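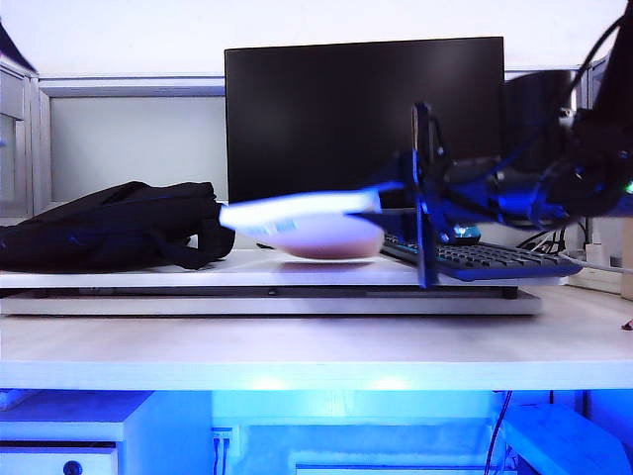

Can a Robot Arm Tidy a Desk? Manipulation of Soft Bags in Household and Shop-Floor Chores

Project report, submitted January 15, 2018

1. Background

The question set for this project was whether a single arm with a two-finger gripper can carry out simple tidying tasks that a person does without planning. Rigid items such as boxes and cups are well covered in the course reading. Bags are less so. A fabric bag has no fixed shape, its straps fall differently each time it is put down, and the opening is not always on the side that faces the arm. The same difficulties occur in a home, where a school bag has to be cleared off a table, and in a shop, where returned bags have to be checked and put back on display.

The work follows on from the Vidham exercise of the previous year, which dealt with folded towels. The control software, Jacquet, was carried over from that exercise with small changes to the gripper force limits.

2. Task definition

The chore was divided into parts that could be attempted and scored separately:

Find the bag and decide which way up it is lying.
Take hold of the strap or the body.
Locate the zip.
Hold one side of the opening and close the zip.
Move the bag to a marked place on the desk.

A part was scored as complete only if no person touched the bag or the arm. Partial credit was considered and rejected, as it made the results hard to compare with those from Vidham.

3. Recording

Runs were driven by an operator first and then repeated under Jacquet. The full log holds 1,532 entries, one for each change of gripper state. Lighting was not controlled, and this should be kept in mind when reading section 4. 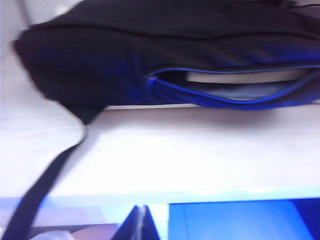 Black fabric proved a poor choice for automatic edge finding. Folds and seams were often taken for the outline of the bag, and a strap lying across a pale surface was sometimes treated as a separate item. Zips with coloured trim were easier, as a simple colour threshold was enough to give a first estimate of the opening. The estimate got worse when the wrist moved quickly - motion blur spread the trim colour into the fabric next to it.

4. Results

Under operator control, all parts of the task were completed at least once. Under Jacquet, 8 attempts were made at the complete chore and 2 succeeded. The other 6 stopped at the zip. In most of these the fingers closed on fabric beside the pull, and the bag then slid along the surface when the arm moved.

Taking hold of the body was dependable. Taking hold of the strap was not, and a raised strap tended to turn the bag over before it lifted.

5. Discussion

Moving a bag from one place to another is within reach of the present equipment, provided that speed does not matter. Closing one is not. A person steadies the bag with one hand and pulls with the other, and a single arm has no equivalent. A clamp on the desk was tried briefly in August and gave a firmer hold, but someone had to place the bag in it, so those runs were left out of the results.

For shop-floor use the Enitz brief asks for mixed stock in any position. The method described here does not meet that requirement. The Kiltitz bench has space for a second arm, and the zip part should be repeated there with the same scoring before any work on mixed stock is started.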